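Week 4 notes - Balancing supply and demand on a small grid
Honeylyn Tagle, Deltham

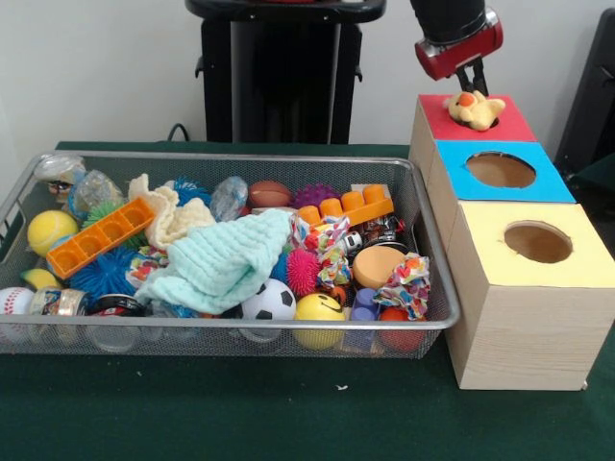 Okay, so last week we ended on reserve margin, and I rushed it. A grid has to match supply to load every second, and the margin is whatever capacity you have left over at peak. I like to think of plants as toys packed in a wire basket - a tennis ball, a baseball, a soccer ball - all different, and the operator picks which one goes in next. We call that merit order, cheapest first.

Our case is the Clelley island grid. Peak load in July is 200 MW, and 40 MW of that is cooling (wow!). Solar drops off right when people get home, so something else has to ramp up fast.

Please read Inês Calado's chapter on storage before the lab, and bring your load curves. We'll redo problem 3 together.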